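Breleck Community Workshop
Network and Storage Refit: Progress Report to the Clindis Fund
Prepared by Phyllis Bickerstaff, with figures from Nestor Layug
Reporting period: March to June

1. Summary

The grant pays for new network cabling in the workshop building and for clearing the store room that was in the way of it. The cabling is on schedule. The clearing is behind, mainly on furniture. We have spent 63 percent of the award and expect to finish within it. We are asking for no change to the total, but we would like to move a small amount between two lines (see section 5).

2. Store room

At the start of the period the store room held donated furniture, boxed supplies and the old cable stock, all mixed together. Macario Barrera went through the room shelf by shelf in April. Anything with a barcode label was checked against the inventory sheet and either kept or written off. Broken power strips and old monitors went to the recycling center in Dovetti.

The furniture has been slower. The chairs and stools for the repair class were meant to move upstairs in May, but the upstairs floor was not finished until June. Until they move, we are sorting cable in the same space. Boards, boxes and seating are still close together, and the working area is smaller than we planned for.
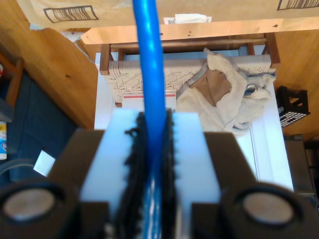

Blue cable in the sorting area, with a woven-seat stool, a pine board and boxed stock.

The woven stools will be kept. Two need new cord, and Ovidiu Cârstea has offered to teach the weaving as part of the fall class. The spare boards will be used for shelving once the wall brackets arrive.

3. Cabling

The plan calls for 80 wall outlets across both floors. At the end of the period, 50 were wired and tested. The ground floor is complete except for the kitchen, where we are waiting on the electrician. Upstairs, the cable has been pulled as far as the landing and the rest is on the reel.

Fadi Hamdan is in charge of the connections at the switch. He numbers both ends of each cable before anything is plugged in, and the numbers go into a notebook that stays with the equipment. We had trouble in the first weeks with cables being moved to a different port and not written down. One afternoon in April was lost to tracing them. The rule now is that the notebook is changed first and the cable second.

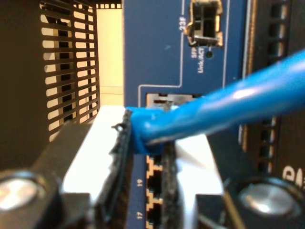 Color coding was agreed with the building's users at the March meeting. Blue is for the classrooms and public machines, and black is for the office and the door system. The blue Ethernet cables go to the switch with the navy faceplate, where the boot on the connector makes it easy to get hold of a plug when the neighboring ports are in use. We will order booted cables for all remaining runs. The price difference is small and fewer clips should get broken.

4. Patch cables and testing

The old stock came to 293 patch cables of different lengths. Each one was looked over at both ends and put through the tester. Roughly a third failed or had a broken clip and were set aside for the crimping class to practice on. The good ones were coiled, tied and sorted by length. This saved us most of the patch cable budget for the year.

Testing is done at the bench by the window because the light is better there and the wire colors are easier to tell apart. A cable with a damaged jacket is rejected even if it passes.
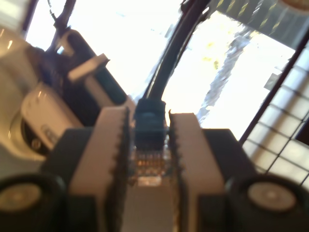

Black patch cable with a clear RJ45 plug and dark blue boot.

5. Budget

Spending on cable and outlets is in line with the plan. Patch cables are well under. Disposal costs were higher than expected, as the recycling center charges by weight for monitors. We request permission to move the unspent patch cable money to disposal and to shelving brackets. Nestor can send the receipts on request.

6. Next period

Move the chairs and stools upstairs.
Put up shelving in the store room and give the cable stock its own bay.
Finish the kitchen outlets and the upper floor.
Give Dow Street Library the surplus short cables, as agreed.
Hold the first crimping class.

The main risk is the electrician's schedule. If the kitchen work slips past August, the upper floor will go ahead first and the kitchen will be done last.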